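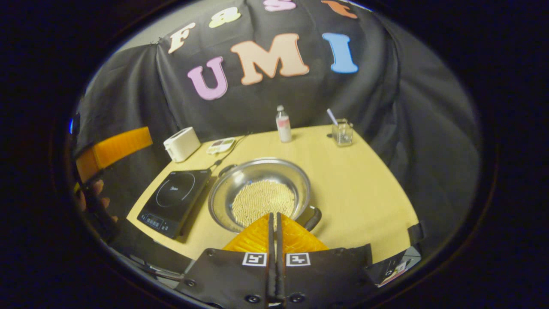 What caused the arm to drop the pot during the transfer trials? The left finger lost its grip on the looped handle when the soft pad folded inward under load, and the controller went on lifting because it read the closed gripper width as a good hold.

4.2 Failure during transfer

We ran 743 transfer attempts with the Sturnia policy, trained on the hand-held demonstrations collected at the tabletop station (Figure 3). Drops were rare, but 8 of them followed the same course. The fingers closed on the handle, the pad bent past its ribs, and the reported width settled within 2 mm of the value seen in a normal grasp. The lift then began with the handle resting on the pad edge.

In the worst case, the pot tipped toward the cooktop and pellets spilled across the control panel. Majali pressed the stop button. The arm halted, but the cooktop stayed on, as it was not wired to the stop circuit. We count this as a safety fault separate from the drop itself.

Figure 3. Demonstration station for the cooking task, with the metal pot of pellets beside the induction cooktop.

Two changes were made in February. The cooktop outlet now loses power whenever the arm is stopped, and the controller lifts the pot slightly and checks the wrist force before going higher. Pads are inspected by hand at the start of each session. Khoury and Darwish found a small tear at the base of one pad, but we could not tell if it came before the first drop.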